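4.2 Parts on the underside

Trulwood's guide treats the underside of a unit as self-explanatory. We doubt this. Its parts list, which Edon repeats almost word for word, gives 17 names and leaves 11 of them undefined.
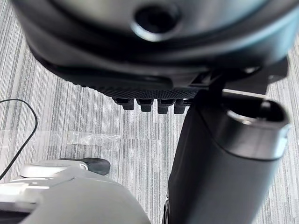
Does a shared name mean that two parts do the same job? Only sometimes, and the guide gives no test for telling when it does.

The row of four small black parts under the dark grey housing (Figure 3) shows the trouble. Grorkance would call them "tabs", Đỗ "stops". Neither word can be checked by eye, and a reader who trusts either has already guessed at a purpose.

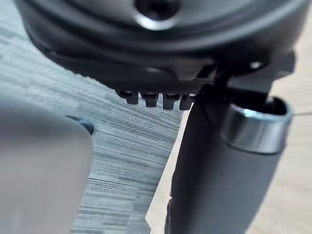 Figure 3. Underside of the housing, with bracket and open-ended tube. Photo: Dušan Hudec.

The tube is an easier case. Its end is hollow and has a silvery rim, so "open tube" claims no more than can be seen. We keep to names of this sort in Section 5. Whether they would help anyone fitting a part is another question, and the 40 replies to our survey in November are too few to settle it.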